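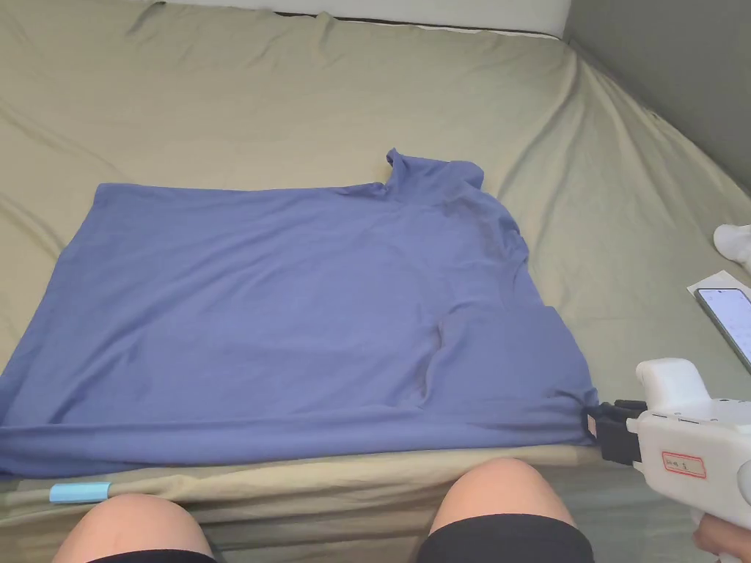 **Figure 4.1** A long-sleeved shirt on the bed, with one sleeve folded in over the body.

# Chapter 4: Folding Clothes with Long Sleeves

In Chapter 3 we worked with towels, pillowcases and other pieces that have four straight sides. A shirt is more difficult. It has a collar, a front, a back and two sleeves, and each of these parts can lie in a different direction when you take the shirt from the pile. The student who folds too early will fold the wrinkles also, and they will still be there the next morning.

For this reason the chapter begins with spreading and not with folding. After you finish it, you should be able to:

- lay a long-sleeved shirt flat on a bed or a table
- fold the sleeves so that both sides of the shirt have the same width
- choose between the fold in two and the fold in three
- fold knitted clothes without pulling them out of shape

## 4.1 The surface

Most home workers in our country fold on the bed. A table is better for the back, but few homes have a free table of the right size. A bed is wide, and a shirt can lie on it with both arms open. The weak point is the sheet. If it is wrinkled, the shirt on top of it does not slide well, and the hem makes small waves. Pull the sheet smooth first — a fitted sheet needs only a few seconds.

In the course at Hanetti, where the first version of this book was tested, Atieno Shemweta asked her students to sit at the foot of the bed for small pieces and to stand for large ones. We keep this advice. A person who sits can reach the hem easily but must lean forward for the collar. 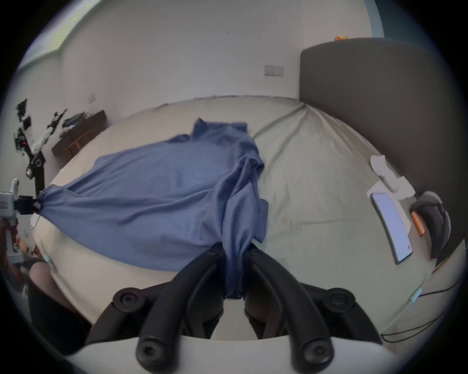 Knitted clothes need more patience than woven ones. The cloth stretches when it is held at one point only, and it keeps the mark of the fingers if the grip is tight. Take a knitted piece at two places, for example at the end of a sleeve and at the hem, and open it slowly. Put it down, then smooth it with the flat hand from the collar to the hem.

The collar deserves a look of its own. It often stands up in a small fold at the neck, and this fold is easy to miss when you are busy with the sleeves. Press it down before the first sleeve comes in.

## 4.2 Words used in this chapter

**Body:** the part of the shirt between the shoulders and the hem.

**Hem:** the finished lower edge.

**Fold line:** the line where the cloth turns over. In a sleeve it usually begins near the shoulder.

**Return:** the second turn of a sleeve, which brings the cuff back toward the hem. Reshma Mnguni uses the word "answer" for this in her workbook, so readers who have both books should note the difference.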